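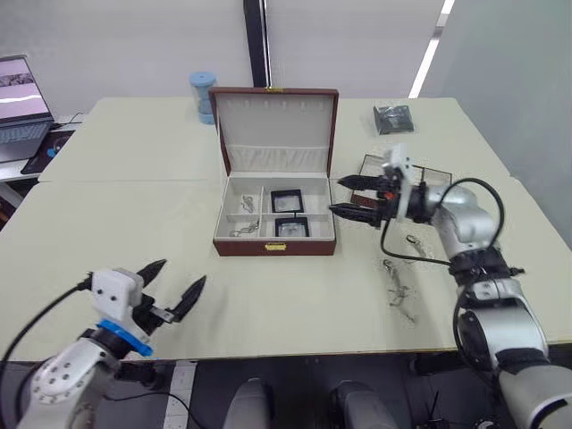
Jewelry Boxes and Display Cases

The Bilyk workroom gallery covers the storage side of the shop: boxes, trays, cases and the small silver pieces that go in them. Most of what we sell is stored this way before it goes out to the counter. Click any picture for the larger version.

The brown box with the cream lining

Reddish-brown outside, pale cream inside, with a small gold clasp on the front. The lid stands up at the back and has a row of small slots along the top with a fabric pocket underneath. Chains go in the left compartment. The small square display cases, black-edged with clear windows, fit one above the other in the center column. Longer chains tangle easily, so lay them out flat on the table before putting them away.

The box and its tray

The shallow tray has three sections and the same cream interior. The middle section has a brown panel with a tiny gold pull. On the table near it is a dark gray case with a lighter panel inside. We put the square frames in the lower part of the box and leave the tray out until the base is filled.
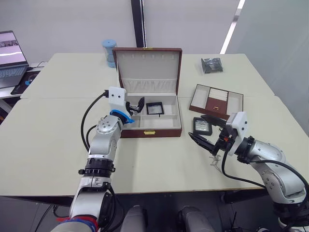 Ordering and stock

Boxes are sold singly or in cartons of 6. Square display cases come in packs of 100 or 200. Larger quantities, up to 1000, are made to order and take longer in September, when the Cender fair orders are being packed. Chains and charms are listed on a separate page. For repairs to clasps and linings, bring the box to the Gendedov Street counter before 4 p.m.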